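**Pens, and where they go** (Milden Village Noticeboard › House & Home › Odds and ends)

**furnmont_lad**
Right, a question for the room. I bought a box of 400 biros in an office clearance in Furnmont three years ago, and this morning I had to sign for a parcel with an eyebrow pencil. There are two adults in this house. One of them doesn't even write things down. Where do they go, and what do other people do about it?

**Daranee Panyasiri**
You lend them. You don't remember lending them, but you do. I worked on the front desk at a dentist's for years and every pen I own came from somewhere else, including one from a funeral director's two counties away. I've never been there.

**kettle_twice**
400 is your problem. Buy one good pen and you'll never lose it. I've had the same fountain pen since school.

**furnmont_lad**
> Buy one good pen and you'll never lose it

I was given a good pen for my fortieth. It lasted until the car park.

**rezende_l**
A pot on the table. My mother had one and it was never moved, not for meals, not for Christmas. You took a pen from the pot and you put it back in the pot, and if you walked off with it she said your full name. I keep one now, wire mesh, the sort every office had. Marker pens are the real test of the system, as people use them for one freezer bag and then put them down wherever they happen to be standing.
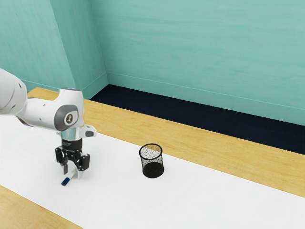 *Mesh pot, marker next to it.*

Mine cost 3 quid and I'd say it has halved the losses. The other half I put down to my brother.

**kettle_twice**
Mesh is no good. Fine nibs go through the holes and the ink gets on the table. Use a mug with the handle off.

**rezende_l**
I have never once had a nib go through. What are you keeping in there, needles?

**kettle_twice**
I've had it happen twice.

**Lucimara Vieira**
Jam jar. You can see what's in it, and when it's full of dead ones you can see that too. Every April I sit down with the back of an envelope and scribble with the lot, and anything that doesn't write in two goes is out. Last time I tested 247 and kept fewer than I'd like to admit. My husband took several back out of the bin because they "might come round".

**Daranee Panyasiri**
They do sometimes come round, Lucimara. Roll them between your hands.

**Lucimara Vieira**
Please don't encourage him.

**old_pedemar_road**
We tried tying one to the phone with string. Somebody took the pen and left the string, very neatly coiled. I respected that.

**kettle_twice**
String's fine if you use a proper knot.

**old_pedemar_road**
It was a proper knot.

**furnmont_lad**
Update. I've pulled the sofa out. Nine biros, a teaspoon, and the lid of something we no longer own. At this rate I should have the rest back by retirement. I'm going with a pot, mesh or otherwise, and I've told the household it lives on the table.

**rezende_l**
Good. Full names from day one, mind.

**furnmont_lad**
Pot's been out since lunch. Two pens in it and one of them is the eyebrow pencil.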